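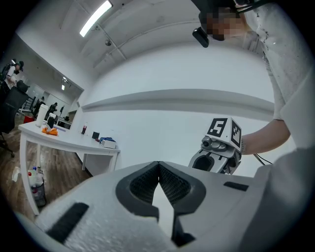
Page 54

Udberg in June: a morning at the paint works

I'd been meaning to get over to Udberg for years, and the MacBrayne open day finally gave me an excuse. They make house paint up there, in a long brick building by the canal, and once a year they let people in to poke around. I took the early bus from Stustgate, which was packed (bring a snack, it's a slow ride), and was in line by 9:30 with a cup of very strong coffee.

The mixing hall was my favorite by a mile! It smells like chalk and wet laundry, and the big tanks hum so low you feel it in your knees. Our guide told us the company keeps 1,577 color recipes on file, all on index cards up to the eighties, and she let us flip through a drawer of greens. Greens are the hardest to match, apparently – something to do with the yellow in them. I found one called Pond Door and now I want it for my hallway.

After that came the brush-out room, where you could try a sample on a board. I did mine in a gray called Ulurberg, two coats, and got a good bit of it on my sleeve. The tour groups were capped at 60 and ours felt full, so the hallways got tight – go for the first slot if you can.

Lunch was bean soup and rye bread in the old packing shed, and the shop next door had seconds at half price. I came home with two cans of off-white and a stirring stick. The bus back leaves from the far side of the bridge, by the way, and I very nearly missed it.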